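Care of Glazed Plates and Wooden Tables

Jenberg Residential Services
Guidance for shared kitchens, revised August 20, 2026

Residents are asked to follow the guidance set out on this page when using the plates and dining tables provided in the shared kitchens.

Plates should be scraped with a soft spatula and washed in warm water with a mild liquid. Scouring powder and wire wool dull the glaze and must not be used. Where food has dried on, the plate may be left to soak for 12 minutes before washing. Grey marks left by cutlery can usually be lifted with a paste of bicarbonate of soda and water, applied with a damp cloth and rinsed well.

A plate should be dried fully, including the foot ring, before it is set down on bare wood. Moisture held under the ring may leave a pale circle in the finish.
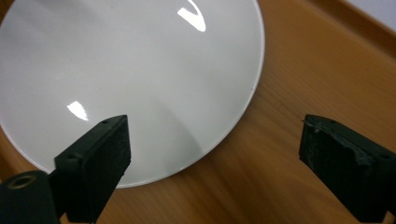

Plates taken from the oven or microwave must always be placed on a mat. Should a ring appear, the surface should be left to dry for 24 hours – many light marks fade without treatment. Those that remain may be rubbed gently along the grain with a little furniture wax on a soft cloth.

Newly oiled tables should not be used for 72 hours. Spills are to be wiped up at once, and wet cloths should not be left lying on the surface.

Large plates are to be stacked by size, with a sheet of kitchen paper between each. Chipped plates should be withdrawn from use and reported to the Jenberg housekeeping office.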